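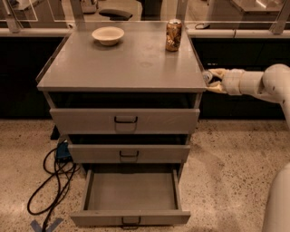 Pramila Jaiswal wrote that the Mastolero update had fixed her label printing and that I should install it before wasting any more of my time. I installed it. Labels still come out blank after the second page.

Ticket reopened 07/07/2019
Product: Plamedwood Inventory, desktop
Status: Waiting on customer (no, it isn't)

Steps tried so far:

Restarted the print service. No change.
Removed the printer and added it again with the Porna driver. Page one fine, page two fine, then blanks.
Cut the batch from 100 labels to 20. Same two good pages, so I don't buy the "large job" theory.
Raised the spool limit to 1,024 as told. I would like to know what that number is supposed to do, as the manual doesn't mention it.

Reply from Bhavana Gowda, support:
Please clear the template cache and print from a new template. Older templates made before February can carry a bad page break.

My answer:
Cleared it. The new template prints four pages before going blank, so something changed, but I wouldn't call that a fix. The old template was made in the same version as the one at our Căpraru office, and theirs prints fine — same driver, same label stock.

Bhavana Gowda:
Can you send the log from both offices and the exported template?

Attached. The Căpraru log has a line about font substitution that mine lacks. Might be nothing. Please don't close this again on the strength of one test page. I need a full batch of 100 with every label readable before I'll mark it solved.

Status: Open, passed to second level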